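I moved my whole recipe site to a new content system over one long weekend, and I'd do it again tomorrow (ask me after coffee, though). The old setup was a pile of hand-edited pages I'd been patching since my Gustcombe days, 546 of them, and changing one menu link meant touching every single file. Ugh!

So in March I tried Sarnow, which a reader had been pestering me to look at. You type, you tag, you hit publish, and the archive pages sort themselves. I had 5 templates running before lunch. The import tool choked on my fractions, so every "½ cup" became a little black diamond, and I fixed those by hand while muttering.

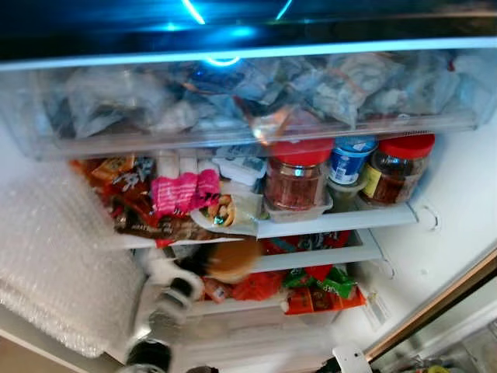 *Bags up top, sweets and tubs on the shelf underneath.*

What I wasn't ready for was the search box. My readers use it like crazy, typing things like "soup no onion," and the built-in one only looks at titles. I ended up paying $99 for the Kleinschmidt add-on, which reads the whole post. Worth it, even if the settings screen looks like a tax form.

Hosting is still with Althorpe, same plan as before. The comments came across too, all 3000, spam included. I'm still deleting those.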